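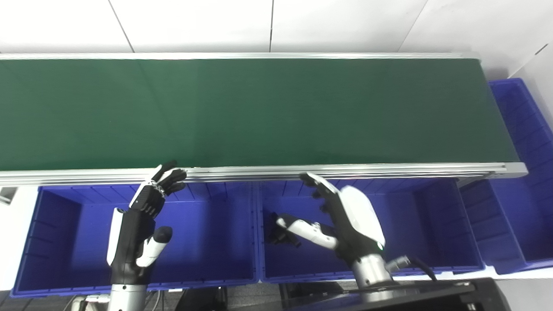 A sorting conveyor with a green belt and blue bins set along its near rail.

Sorting conveyor

A sorting conveyor is a belt conveyor beside which goods are picked out and put into separate containers, usually bins or totes standing within easy reach of the belt. It is one of the plainest pieces of equipment in a warehouse or parts shop, and for that reason it tends to be mentioned only in passing in books on the subject, although a great many small items, from bolts and brackets to buttons and bottle caps, pass over one at some point on their way to a customer. The term is used both for the conveyor alone and, more loosely, for the whole station, bins included. In some shops the same arrangement is called a picking belt, a bin line or simply "the belt."

Construction

The working part is an endless loop of belting that runs over a roller at each end and slides across a flat bed in between. Green belting is very common on light conveyors, and so is white, with black kept more for heavy or dirty work. A dark green surface is kind to the eyes over a long shift and shows up pale parts well, though black parts need good light to stand out against it. The loop has to be joined somewhere, and on many belts the join can be seen as a faint line that comes around again with every turn. Shops that care about their belts look at this line often, as a join that has started to lift will catch on small parts long before it fails.

Along both sides run the rails. On light conveyors these are generally lengths of aluminum extrusion, a kind of bar pushed through a shaped opening so that it comes out with grooves along its faces. The grooves are a great convenience, for nearly anything can be bolted to them: side guides, label holders, lamps, a shelf for a clipboard. The near rail is sometimes made deeper than the far one, and where the conveyor stands close to a wall the far rail may do little more than keep parts from slipping down behind, a spot from which they are tiresome to fetch. The ends of the belt are closed off with a plate or a boxy cover that keeps fingers, sleeves and loose parts away from the roller.

Bins

The bins matter every bit as much as the belt. Molded plastic is the usual material, and blue is a favorite color, partly from long habit and partly because a chip of blue plastic is easy to spot among metal parts. Ribs molded into the walls stiffen the bin without adding much weight, so that it keeps its shape when filled with something heavy and can still be lifted by one person when it is not.

Bins are most often lined up side by side with their long walls touching and their openings below the level of the rail. This lets the hand travel a short way down and toward the body, a movement that most people find comfortable, and it leaves no gap for a part to fall through. Further bins may be placed past the end of the belt. These commonly take rejects, or whatever the sorter has not yet made up his or her mind about.

Sizes vary a good deal. The Cullau pattern, which many shops still ask for by name, was made to stack when full and nest when empty, while the later Jesstead pattern gave up nesting in favor of straighter walls and a flatter floor. People who have worked with both tend to have strong feelings on the matter, and the two do not stack with one another, a fact that has spoiled many a tidy storeroom.

Parts suited to the belt
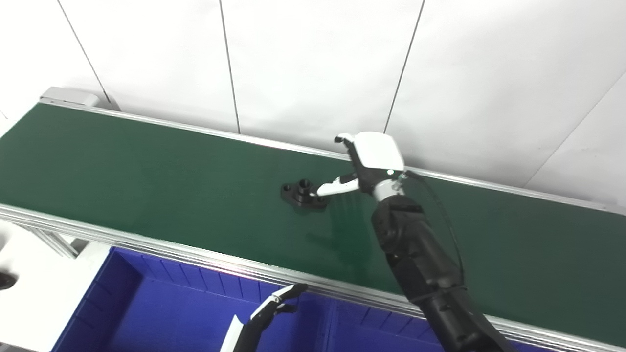 A small black flanged part with a raised boss and two bolt holes, on the belt of a sorting conveyor.

Parts with a flat base are the easiest to handle. A flanged bracket, for instance, will sit steadily on its flange and ride along without rolling, and a raised boss in the middle makes a handy place to take hold of it. The bolt holes help too, as their number and spacing are often the quickest way to tell one bracket from its near relations. Round parts, springs and anything that tangles are far more troublesome, and are usually sorted in shallow trays instead.

Spacing is a matter of judgment. Parts set down singly, with plenty of bare belt between them, can be looked at properly before they are lifted. When they arrive in heaps, the sorter spends more time pulling them apart than deciding where they belong.

Use

In its simplest form the work consists of lifting each part from the belt and setting it in the bin meant for it. The parts store at Homlow, an often-mentioned case among people in the trade, kept 3,022 kinds of small hardware and sorted its returns on a single belt of this sort, with 6 bins out at a time. Its sister store at Kaushik had 1,701 kinds and used smaller bins, each marked with a card showing the outline of the part at full size.

Care

Belts are wiped down with a damp cloth and a mild soap, and the grooves of the rails are brushed out from time to time, since washers and metal shavings find their way into them. Bins are turned over and knocked out before a new batch is begun, as a single bracket left in a corner can throw off the count of the next one.

See also: Belt conveyor; Kitting; Parts bin; Tote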